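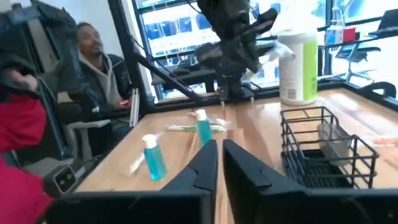 Workshop > Notebook > Radio sport transfers

December 21, 2020

Reel 2998, side A. Jamthorpe v Nultanby, women's basketball, the May final. Radio commentary, complete first half, or so the box says. Box has lied before.

Cleaned the tape path first, heads and guides, cotton buds came off brown from the last job. Demagnetised. Left machine on over lunch to settle.

Line-up tone at head of reel, 1000 Hz. Steady, bit low on the right. Azimuth was off, set it by ear first then on the scope. Top end came back straight away, you can hear trainers on the floor now. Didn't touch it again after that and please don't anyone else till side B is done.

First pass flat, no processing, straight in through the Trinovov box. Levels peaking higher than I like when the crowd goes up. Pulled back and started again from the tone. Worth the twenty minutes.

Notes while listening:

- opening link from studio is fine, presenter a bit plummy, slight print-through before first word
- handover to the hall late, dead air, then both commentators at once
- hum once the hall feed comes up. Not on the studio mic. So it's on the recording and not us, checked twice by swapping leads
- team line-ups read out. Nultanby forwards read wrong and corrected later, keep both, it's how it went out
- dropout just after the first time-out, short, both channels. Sounds like a crease. Found the crease.
- commentator calls the Jamthorpe side "the girls" all the way through and the men's result "the main business of the evening". Goes in the catalogue as broadcast. We are not cutting it. Have put a line in the description so whoever requests it knows what they're getting

That last one came up before with the Zapata cup reels and we never wrote down what we decided. Writing it down now: preservation copy stays whole, always. Any access copy cuts get logged with timings. If a station wants to run a clip with an apology in front of it that's for them.

Hum: tried a notch at 200 and another at 400, less of a rasp but the crowd goes hollow. Took the 400 one off. Better. Might narrow the 200 tomorow and see. For the access copy only, obviously.

Voices are the thing people will want. The woman on summaries (ex player by the sound of it, not named on the box) is very good and gets talked over constantly. She spots the zone defence a good few minutes before he mentions it. Mic is further away or she's leaning back, either way she's quiet. Tried lifting her by hand line by line. Slow, but does less harm than the compressor, which brings the hum up every time she breathes in.
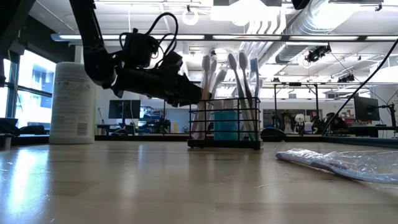 Second pass after tea, with the crease pressed flat under a bit of card. Dropout shorter. Still there. Will patch that gap from the cassette copy if the cassette turns out to be the same broadcast, I think it might be the late highlights edit and the commentary could be redone. Check the score call before the time-out, if he says "nine points in it" on both then same take.

Speed. Ran a stopwatch against the half time pips and we're a hair slow. Could be the original machine. Not correcting the master, note it in the file header and correct on access. Ask whoever did the Zapata ones what they did, there's nothing in the book.

Half time scores from elsewhere run straight after, then the tape just stops mid hockey. No leader. Spliced a bit on, white.

Splices: old ones dried out, one let go on rewind. Remade it. Bagged the old adhesive bits with the reel number for no good reason except I did it last time.

File names, again: station, sport, reel, side, pass. NOT "final", NOT "final new". Side A pass one had been saved as untitled by me so I can't shout.

Side B not started. Label says second half and interviews. Somebody has written "do not wipe" on it and someone else has crossed out the "not", so we'll see.

To do
- side B flat transfer, tone first
- cassette compare
- narrow the 200 notch, listen on the small speakers as well as the big ones
- copy both passes to second drive (done pass one)
- write to Jamthorpe club, ask if anyone can put a name to the summariser
- order splicing tape, leader, buds
- headphones left ear crackling, lead I think, try the spare befroe buying

Machine off, cover on. Reel back in box tail out.

Recent entries
Zapata cup reels: sticky shed, what baked and what didn't
Trinovov box: left input noisy again
Nultanby outside broadcast cassettes, list of boxes received
Scope probe, borrowed, returned
Catalogue wording for old sports commentary, draft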